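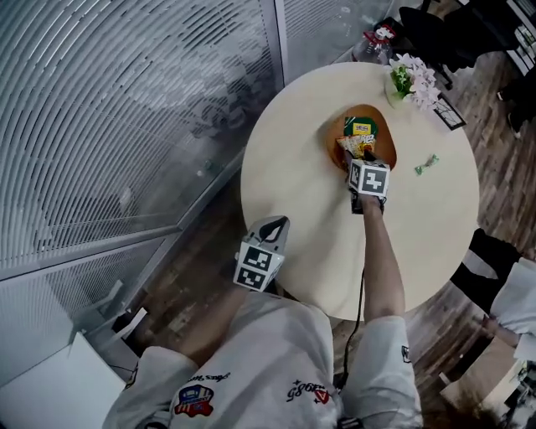 Home | News | Business | Food & Drink | Opinion | Contact

Snack maker shrinks its packets and calls it a health drive

2022-11-24

Heydari, the snack firm that supplies most of the corner shops in Pevivbridge, says it will cut the size of its best-selling packets from December. The price will stay where it is. The firm would like us to see this as good news.

According to a statement sent to shops this week, the new packets are part of a "lighter snacking" plan meant to help families eat less salt and fat between meals. The standard bag of corn puffs loses 4 grams. The rice crackers lose 5. Neither recipe is changing, so anyone who eats the same amount as before will take in the same salt and fat as before, and will have paid more for it.

It is hard to find much health in that. If the aim was less salt, the firm could have put less salt in. Asked why it hadn't, a spokeswoman said that customers were "very attached to the current flavour". Asked whether the price per gram would go up, she said the firm preferred to talk about price per packet. No doubt it does.

The packets will still sell for 49p. Heydari has held that price for a good while and makes a great deal of it on its posters, which promise that the firm is "standing still so you don't have to". What that means is anyone's guess, but the bags have not been standing still. Shopkeepers in Skondville say this is the second cut they can remember, and that the first one came with no statement at all - the boxes simply arrived weighing less.

One of them, who runs a small shop near the bus station and asked not to be named, said regulars notice straight away. "They pick it up and give it a shake," she said. "Then they look at me as if I'd been at it." She has put a handwritten note on the shelf telling people to complain to the maker.

The outer size of the bag is another sore point. Heydari confirmed that the new packets will be made on the same machines and to the same height and width as the old ones. There will be less in them and more air around it. The firm says the air protects the contents on the road. The contents seem to have reached the shops well enough up to now.

Multipacks are to be changed as well, though the details are vague. The statement says they will be "refreshed", a word that has rarely led to more crisps. Heydari would not say how many bags the new multipack will hold, only that it would be "right for today's household".

In fairness, costs have gone up. Cooking oil, film wrap and diesel are all dearer than they were last year, and a firm that employs 200 people at its Clusitz works has wages to pay. Most shoppers would understand a plain letter saying so. Some might even put up with a higher price if the bag stayed full. Heydari did not offer them that choice, and when asked if it had thought about it, the spokeswoman said the firm looks at "a wide range of options".

The weight will be printed on the back of the new packets, near the bottom seam, as the old one was. There are no plans to mention the change on the front, where there will be a green leaf and the word "lighter".

Shops in Pevivbridge and Skondville have been told to sell through their old stock first.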